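Boletín técnico de lavandería y textiles para residencias
Sección: Mantenimiento de ropa de cama

Cambios en el protocolo de lavado de colchas y fundas acolchadas

Con efecto desde el 4 de agosto de 2021, las residencias de estudiantes adscritas al servicio central de Adville aplicarán un nuevo protocolo para la ropa de cama acolchada. Sustituye a la hoja de instrucciones que se venía entregando con cada juego y afecta a colchas, fundas nórdicas con relleno fijo y protectores de colchón. Las sábanas y las fundas de almohada siguen con el programa anterior.

El cambio procede de la revisión de incidencias que firmó Puspita Liem al cierre del curso. De las 241 piezas devueltas al almacén, la mayor parte presentaba uno de estos defectos: desplazamiento del relleno, encogimiento diferencial entre la tela exterior y el forro, o rotura del hilo de acolchado. El tercero es el más caro de reparar. Cuando el pespunte salta en un tramo largo, el relleno migra hacia la costura perimetral y la pieza deja de secar de manera uniforme, con lo que cada ciclo posterior agrava el daño.

Temperatura y carga

La temperatura máxima para piezas acolchadas baja a 40 °C. El lavado a 60 °C queda reservado a los protectores de colchón y a las piezas que salgan de una habitación con aviso sanitario, en cuyo caso la bolsa llevará la etiqueta correspondiente y no se mezclará con otras.

La carga del tambor no superará los dos tercios de su capacidad nominal. Una colcha acolchada absorbe mucha agua y, en un tambor lleno, el centrifugado trabaja descompensado. La velocidad de centrifugado se limita a 800 revoluciones por minuto. En las máquinas de la planta de Lindau, que no permiten fijar ese valor, se seleccionará el escalón inmediatamente inferior.

Detergente líquido, sin suavizante. El suavizante deja un residuo en el relleno de poliéster que reduce su capacidad de recuperar volumen y alarga el secado. Tampoco se empleará blanqueador óptico en piezas estampadas.

Secado

Se hará en dos fases, con 15 minutos de reposo fuera de la secadora entre una y otra. Durante el reposo la pieza se sacude y se gira. La segunda fase termina cuando el sensor de humedad residual lo indica; no se añadirá tiempo manual salvo que la costura perimetral siga húmeda al tacto. Las piezas no se doblarán en caliente. 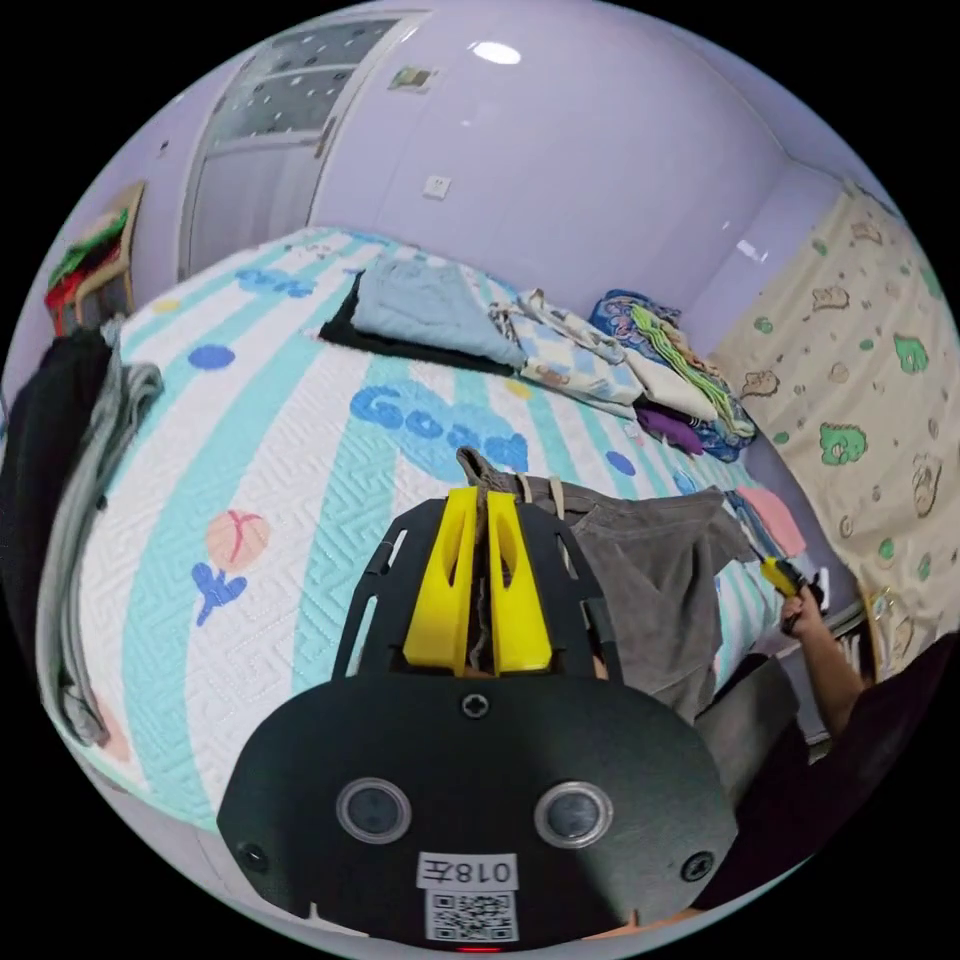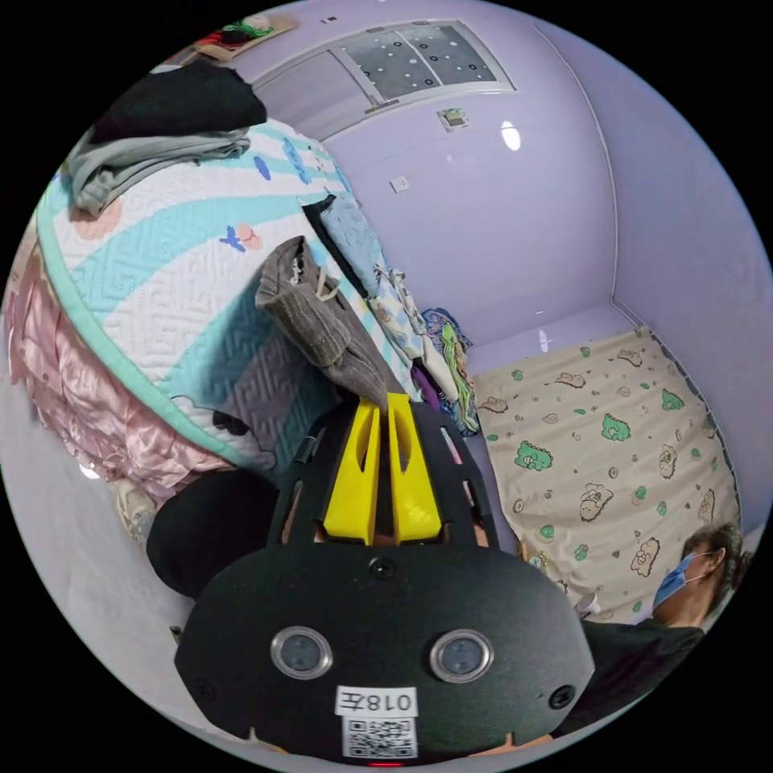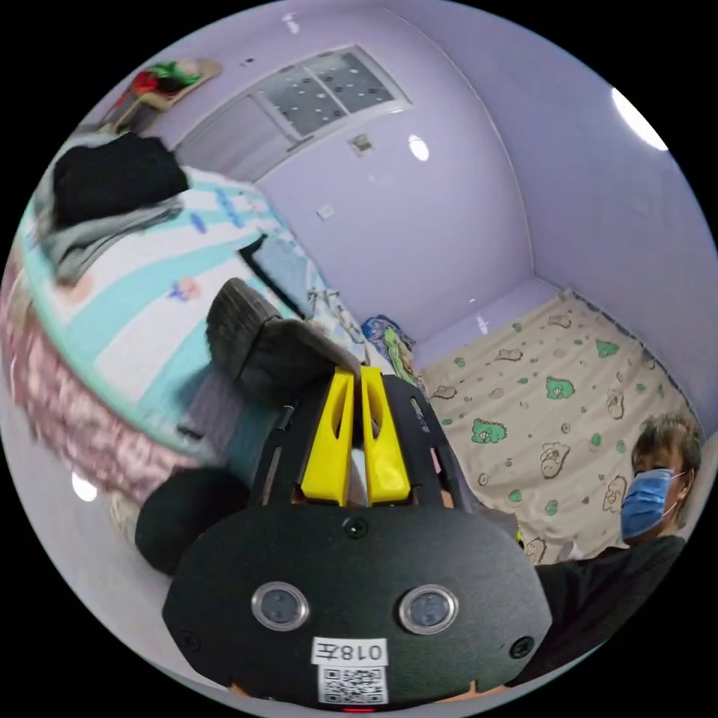
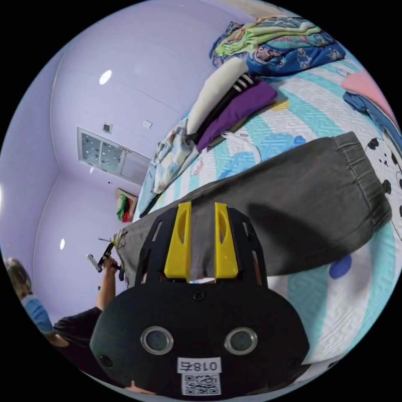
Comprobación antes de la entrega

Cada colcha se extenderá por completo antes de plegarla. El operario revisará, por este orden, la costura perimetral, las líneas de pespunte y las esquinas. Un salto de hilo de menos de cinco centímetros se anota y la pieza sigue en circulación; a partir de esa longitud se aparta para el taller. Las manchas que hayan resistido un ciclo completo no se tratarán con un segundo lavado inmediato. Se aplica quitamanchas enzimático, se respeta el tiempo de actuación del envase y se vuelve a lavar sola.

El parte de incidencias pasa de tres casillas a cinco. Se añaden "color transferido" y "etiqueta de composición ilegible". La segunda no es motivo de retirada, pero obliga a tratar la pieza con el programa más suave hasta que el almacén confirme la composición por número de lote.

Entregas y recogidas

Los residentes dejarán la ropa de cama en la bolsa de red numerada, separada de la ropa personal. En el último curso se recogieron más de 300 prendas personales mezcladas con los juegos de cama, con el consiguiente retraso en la clasificación. Desde ahora, las prendas que aparezcan en la bolsa se devolverán sin lavar al punto de entrega. El servicio no responde de los daños sufridos por ropa que no figure en el albarán.

El plazo de devolución se mantiene en tres días laborables. Para el edificio Bolora, que carece de ascensor de servicio, la recogida se hará en la planta baja.

Reposición

El contrato de suministro con Hnatiuk prevé la reposición de las piezas retiradas por defecto de pespunte durante los dos primeros años de uso, siempre que el parte incluya número de lote y fecha de alta. Sin esos datos la reclamación no se tramita. Gerardo Cirillo centraliza los partes y los remite al proveedor una vez al mes. Las próximas remesas llegarán en octubre e incorporan doble pespunte en el perímetro; el acolchado interior no varía, de modo que los límites de temperatura y centrifugado se les aplican igual.

Las piezas retiradas fuera de garantía se cortarán para paños de limpieza si el tejido exterior es de algodón. Las de mezcla van al contenedor de reciclaje textil.

Las consultas sobre programas y dosificación se dirigirán a Syafiqah Hidayat, extensión 17. Las hojas plastificadas con la tabla de ciclos se recogen en el almacén, una por máquina. Se ruega retirar las anteriores al colocar las nuevas.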